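About Plokberg

Plokberg is a private school of household and dining room care. We prepare students for work in homes, cafeterias, guesthouses and residential facilities, and we offer short courses to people who simply wish to run their own homes with greater ease.

The school opened in rented rooms on Satia Street, where classes in laundry and table care shared a single sink. Today we occupy the ground floor of the Hutunero Building, with a teaching kitchen, a linen room and a practice room for surfaces. Since opening, 2,768 students have completed a certificate with us, and our graduates are employed by 67 establishments in the region.

Our Approach to Surfaces

The first weeks of the certificate are spent at the table. Students learn how a surface should be cleared, wiped, dried and inspected before a meal is laid on it. Pale tabletops are preferred for this work, as they show marks that a darker finish would hide.
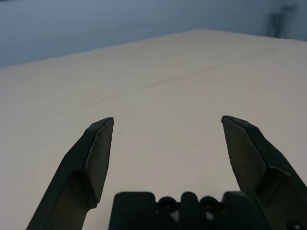
Inspection is taught as a skill in its own right. Students are asked to lower their eyes to the level of the table and look along it toward a window or a lamp, which makes a dull film easier to find. They are also taught to tell a mark that lies on the surface from one that has become part of it. Old scratches and scuffs are recorded on the table card and left alone; scrubbing at them wears the finish and does nothing for the guest.

A full certificate consists of 80 hours of instruction, divided into five units: surfaces, linens, glass and flatware, floors, and the care of the kitchen. Students may begin with any unit except floors, which requires surfaces to be completed first.

The Cloth

Visitors are sometimes surprised by the time we give to the folding of a cloth. A cloth folded in half offers a fresh face each time it is turned, and it is steadier under the hand than one that has been bunched. Our students fold before they wipe, keep the hem away from the working edge, and set the cloth down within reach when they pause. Colors are assigned by task. Light blue is reserved for tables, and a light blue cloth is not to be used on floors, sinks or appliances. 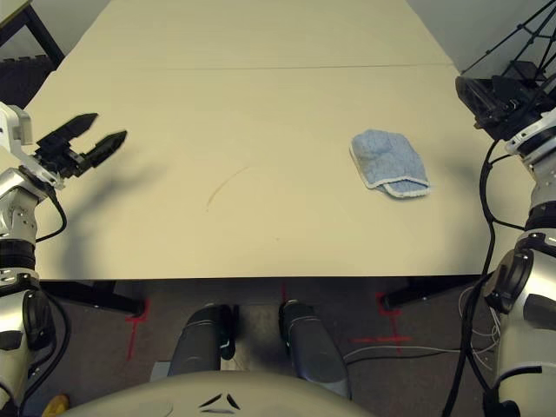
Amnuay Ratanaporn
Director of Instruction

It has been my privilege to lead the teaching program since the school moved to the Hutunero Building. I came to this work from hotel dining rooms, where I learned that a clean table is noticed before the menu is opened. Our instructors hold to a plain standard: a table is finished when the next person can sit down at it without reaching for a napkin.

I would encourage prospective students to visit during a practice session. Much of what we teach is quiet and repetitive, and it is best understood by watching it.

Spills

Coffee, tea, sauces and broth account for most of what is spilled in a dining room, and our spill exercises reflect this. Small amounts of brown liquid are placed on the tabletop, with a cloth laid to one side. The student must find the outlying drops as well as the main spill, blot before wiping, and work from the outside inward so that the liquid is not spread. Where tables stand end to end, the seam between them is checked last with a folded corner. 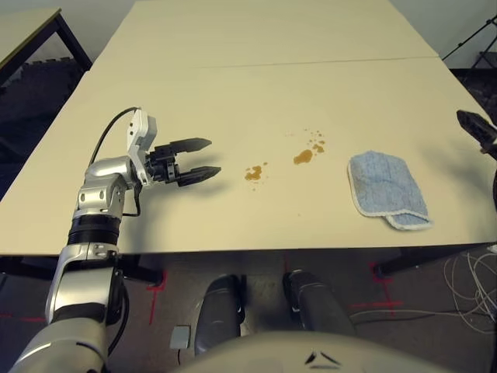 One former student wrote to us that the small drops were what she remembered best. She had cleaned tables for years before enrolling, she said, and had always gone straight for the large stain and left the little ones to dry. She now checks the far side of every table first, and asked whether the exercise might be extended to tablecloths. It was added to the linens unit in November.

Facilities and Partners

The practice room is furnished with plain tables that can be joined or separated as a lesson requires. Cloths are laundered in the building after each session. Linens for the second unit are supplied by Phromma, a local laundry where students may also complete a supervised placement.

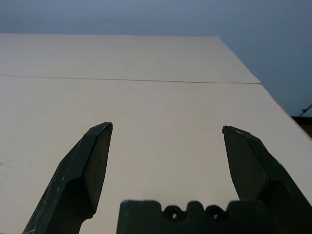
Pale beige tabletop, practice room.

Admissions

Applications are accepted throughout the year. No previous experience is required, and fees may be paid by unit. Inquiries may be made in person at the front office of the Hutunero Building or through the contact form on this site.

Page last reviewed Mar 2, 2026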